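Workshop tips: cleaner takes with a hand-held gripper

I've been recording examples for our learning system since September, mostly tabletop pick-and-place, and I've thrown away more of them than I'd like to admit. We're at 3481 takes in the Plodholm set, and 1619 of those had to be done over! So these are the things I do now, in no special order.

Brush the felt before you start. Felt pads grab lint like you wouldn't believe, and a fuzzy pad lets go of small parts a bit later than a clean one. I use an old toothbrush, dry, always stroking down toward the tip. Tape works too but it pulls the fibers up, so I save it for really stubborn stuff.

Open the fingers all the way and hold still for a second before each reach. I used to start with them half closed (faster, I thought) and the takes all began differently, and the model we trained at Clellport picked up a silly little twitch from it. Now every take starts wide.

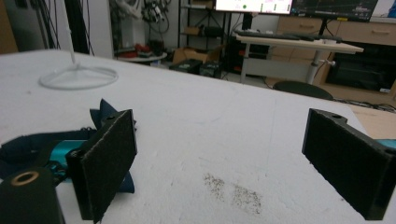
Fingers wide, felt facing felt, and a gray smudge on the white top between them.

Wipe the table more often than you think you need to. White tops are great for contrast but every speck shows. A barely damp microfiber cloth does it, then a dry one. Don't go straight to spray cleaner on a coated board, try a corner first. I learned that on a different table and the shiny patch is still there.

Move your elbow, not only your wrist. If you do the whole thing from the wrist you get tired, and the path gets wobbly by take 30 or so. I stop after 7 in a row, shake out my hand, and go again.

Fabric is its own headache. Crumple it differently every time, really differently, and pinch a fold that sticks up instead of going for the flat part. Kwesi Dramani got me to drop the cloth from shoulder height between takes and it's the best trick I have for mixing things up.

Write down the bad ones too. I keep a paper pad by the keyboard and put the take number and one word: "slip", "bump", "sneeze". Take 1281 just says "phone". It makes sorting at the end of the day so much quicker, and you don't have to watch everything twice.

Next time I'll do cable ties, and which ones I've stopped buying.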